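Project Report: Trillberg, a Simple Dice Game with a Fair House Edge

So for my probability project I wanted to build something people could play, and I ended up with Trillberg, a browser game with two dice and a very small pile of rules. I got the idea from an old game app called Meesuk that I used to play on the bus, where you bet on whether the next roll will beat the last one. I always felt like I was losing more than I should (maybe I was just unlucky!), and I wanted to see what the math looked like from the other side of the table.

Trillberg works like this. You start with 500 play chips. You pick high, low or seven, the dice roll, and you get paid or you don't. High means 8 and up, low means 6 and down, and both pay even money. Seven pays four to one. No real money anywhere, which my instructor was pretty firm about.

Working out the odds was the fun part. There are 36 ways two dice can land, and 15 of them are high, 15 are low and 6 are sevens. So if you bet high every time, you win 15 times out of 36 and lose 21, and the house keeps one chip out of every six you bet. I checked seven and it comes out exactly the same! I didn't plan that, I just picked four to one because it sounded right, and I spent a whole evening looking for the mistake.

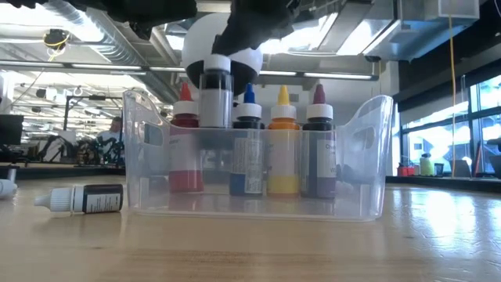 One chip in six is a lot, though. I wanted players to stick around longer, so I made a second version called Vavenmont where a tie bet gives you half your chips back if you pick high or low and a seven comes up. That cuts the edge in half on those two bets, to one in twelve. The seven bet stays as mean as before.

For testing I played 948 rounds of Vavenmont, all on high, one chip each, mostly late at night in the Bovton dorm lounge. I should have just written a loop to do it, and I did write one later, but I wanted to know how it felt to play. It felt slow. The dice animation takes way too long and by the end I was clicking without looking.

Things I'd fix: the animation, obviously, and the chip counter, which shows halves in a really ugly way after a seven. I'd also like a page that tells players the edge before they bet. Meesuk never did that, and I think I would have played it a lot less if it had.

The code for both versions is in the project folder, along with my odds tables.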